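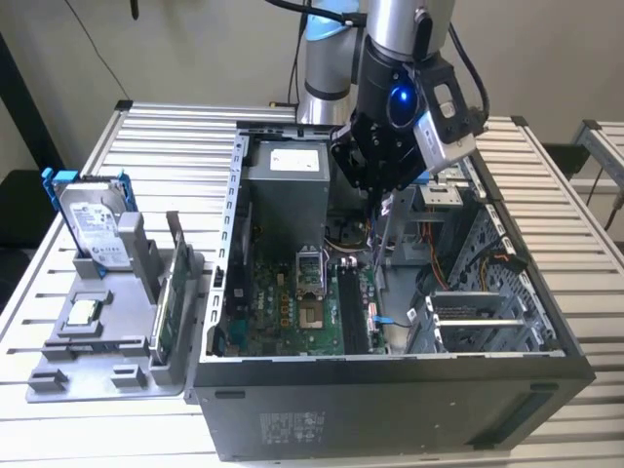

Arm over the old Dell, parts fixture on the left. CPU, drive and card each get their own slot.

Potel two-finger gripper — two months of evenings in the shared shop, so time for a review. Short version: good fingers, bad manual, I'd buy it again on sale.

Paid 300 for the gripper and another 180 for the Triklow wrist mount, which you do need, whatever the Potel store page says. Bolt pattern is odd. Huw Prosser drilled me an adapter plate before the mount showed up and it was a hair off, so don't bother.

What we're doing: PC assembly. Memory, CPU, cards, drive. Old office tower because I can wreck it and not cry. Table is slatted aluminum, so moving the fixture around is easy. Fixture needs to be dead square to the case tho, lost a whole evening to that.
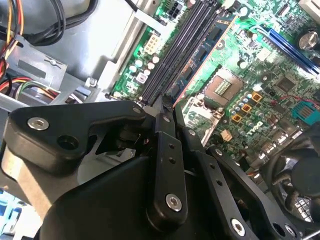

Reach into a case is better than I expected. Fingertips are thin, the body is not. Plan every approach from straight above and check your clearance by the drive bay and the cables. Tie the cables back first!! I didn't, first week.

Grip force setting is coarse. Low end is fine for memory, too strong for anything bendy. Meinir Griffiths wrote a little script that ramps it slower and that helped alot. Software otherwise ok, crashes if you unplug the wrist camera while its running. 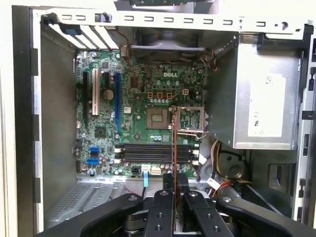 Thin strip held in the fingertips, next to the open CPU socket.

Screws on the linkage want checking. Mine backed out in August, threadlocker fixed it. Spare fingertips ship slow.

Also tried the Girer — cheaper, fatter fingers, sent it back. Four stars. Would be five with a real manual.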